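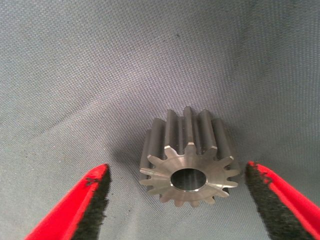
Ibsa Moges wrote:
I have the same book and I do not agree that it is for beginners. The Flavberg course starts with ellipses on page 7, and by page 26 you must already draw a dragon's neck from three sides. My daughter gave up there. She is good with faces, but the neck made her angry.

ludivine_l
Then she should skip the neck. I skipped it too and came back in October, when I had filled one sketchbook with only heads. The order of the chapters is not a law.

Helmut Eichhorn
With respect, I think the order is the whole point of this book. The author builds each animal from the one before. If you skip the neck, the wings in the next chapter have no place to sit. I see this in many drawings posted on this forum. The head is nice and the body hangs under it like a wet coat.

ludivine_l
I hope you don't mean my griffin, Helmut.

Helmut Eichhorn
Your griffin is better than my first ten. I meant the general case.

Angelica Macapagal
Can somebody tell me if the second edition is different? The one in my library has 519 drawings on the cover and the one in the shop says 612. I would pay for the new one if there are more step-by-step pages, but not if it is only more finished pictures to admire.

Ibsa Moges
Mine is the old one, so I can't compare. Sorry.

Ysaline M.
I own the new one. There is a chapter on fur and a short one on feet with claws. The fur chapter is weak in my opinion, he draws every hair the same length. The feet are very useful and they have all the steps. The dragon's neck is the same as before.

Angelica Macapagal
Thank you, I have problems exactly with feet. I will order it.
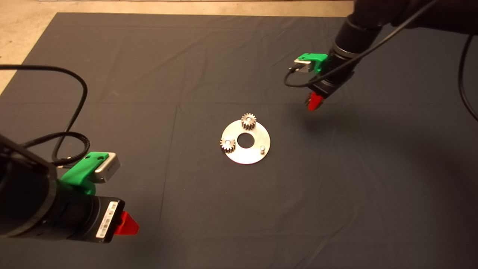
Split from this topic: paper for the ink exercises

Ysaline M.
I moved these posts here so they are easier to find. I use the Poulain pad, the smooth one. The Cletel brush pen doesn't bleed on it.

Ibsa Moges
For me it does bleed, at the end of long lines where I slow down. Maybe my hand is too heavy.

Helmut Eichhorn
Try to move the arm from the shoulder. And plain copy paper is enough for the first chapters, please don't spend money on pads yet.

ludivine_l
Copy paper gets waves when I fill the big shadows. I stay with Poulain.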